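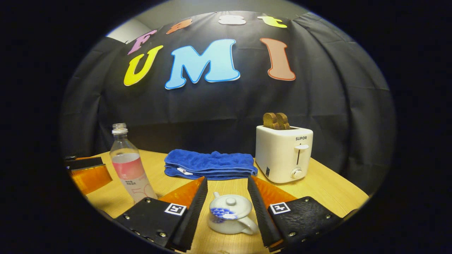

Craft Corner: Bottles Wanted for the March Table

The Camamville craft table is back this month, and we are short on plastic bottles. Last March we went through 157 of them, mostly for planters and paint water. Clear ones are best. Please rinse them and leave the caps at home — we have a full drawer already.

Labels can stay on. A pink and reddish label like the one on the bottle below will come off after a soak in warm water, and the 5 to 8 group likes peeling them.

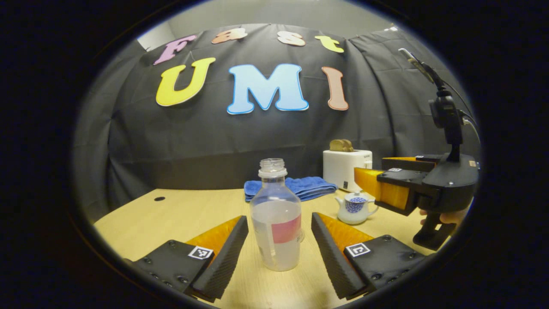
Roksolana Moroz

We can also use old towels for drying and for wiping down the tables. Any color is fine, and blue hides the paint stains well. Fold them before you drop them off so they fit on the shelf.

Toast will be served at the break again. Bring your own jam if you are particular about it.

The bin is inside the side door on Pretetti Street. Satish Kartha empties it every morning and has room for around 60 bottles at a time — if it is full, leave your bag next to it.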